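Nesting kids' bowls and cups without them getting stuck?

Marcelino Cantero
Hello all, hoping for a bit of wisdom. We've ended up with a whole lot of bright plastic-looking bowls and cups from the Destham market, every colour you can think of, and I'd love to store them as one tidy stack. The big pink one takes the purple, and the smaller ones go inside that, but I never know what order suits the little fellows.
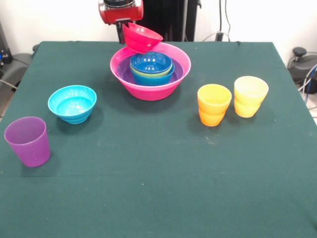 My shelf is only 40 cm deep, so spreading them out isn't really on, and my grandkids like to get them out themselves. Any favourite ways of doing it?

Seneviratne
Oh, I do love a nesting stack! Start with your widest on the bottom and work down, and if two are the same size it really doesn't matter who goes first, so let the kids pick the colours. Dry them well beforehand (a damp bowl will grab hold of its neighbour and you'll be there till teatime). I keep the cups out of it altogether and line them up beside the bowls. 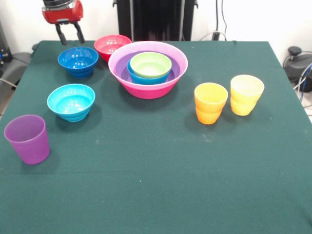 Anything with stepped sides I'd try on its own first, as some of those ridges catch and some slide in beautifully. A square of paper towel between each pair helps if you're packing them away till November or so.

Flernard
just chuck them in a drawer mate, mine have been fine

Comments
Bosport: The paper towel trick is a good one, thank you!
Marcelino Cantero: Dried everything properly and they come apart easily now. Cheers, both of you.

Contact us | Copyright Destham Neighbours Help | Back to top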